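工作记录 旧办公终端数据清理与资产核销
2024年7月
记录人:Miklós Illés
复核人:Oldřich Ďurica

一、背景
Vindus 分部旧资产台账共登记终端设备2,084台,其中66台在1月盘点时状态不明,既无报废单,也无调拨记录。本次工作旨在逐台核对序列号,确认存储介质去向,并据此更正台账。设备维修不在本次范围之内。

二、核对经过
台账数据由 Tenier 系统导出,与 Dvořáček 仓库的纸质入库单逐条比对。比对中发现,入库单所用编号为旧编码,末段比现行编码少一位,直接检索无法匹配。经 Ďurica 同意,先按采购批次归组,再以序列号后段人工核对。其中10台属重复登记,系两次搬迁时各建一条记录所致,已标注待合并,原记录暂予保留。

另有7台仅有资产标签,未见对应设备。标签已装袋封存,袋面注明发现位置,移交资产组另行查证。
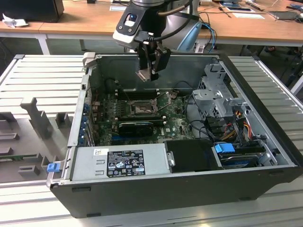 图1 侧放的戴尔台式机机箱,侧板已拆,CPU 插座为空。

三、介质处理
硬盘拆下后,应先登记硬盘自身序列号,再填写所属主机编号,两项不得互相代替。上一轮记录只填主机编号,致使部分硬盘无法追溯,此次已在登记表中增设一栏。可正常识别的硬盘执行整盘覆写并留存日志;无法识别的硬盘不再反复尝试,直接列入物理销毁清单,由 Hinier 公司统一接收。交接单一式两份,双方签字后方可出库。

覆写日志按硬盘序列号命名,存放于共享目录的“核销”文件夹。日志中如出现坏扇区提示,该盘视为覆写未完成,转入销毁清单,并在备注栏写明原因。

四、遗留事项
1. 重复登记条目的合并须由财务确认折旧年限,目前尚未答复。
2. 旧编码与现行编码的对照表仅覆盖 Vindus 分部,其他分部如需使用,应另行编制。
3. 登记表新增栏目尚未写入操作规程,拟于下次修订时一并提交。
4. Dvořáček 仓库入库单有数页字迹模糊,已申请调阅存档联。

复核意见:同意。第2项请先征询各分部意见,再定编制范围。Ďurica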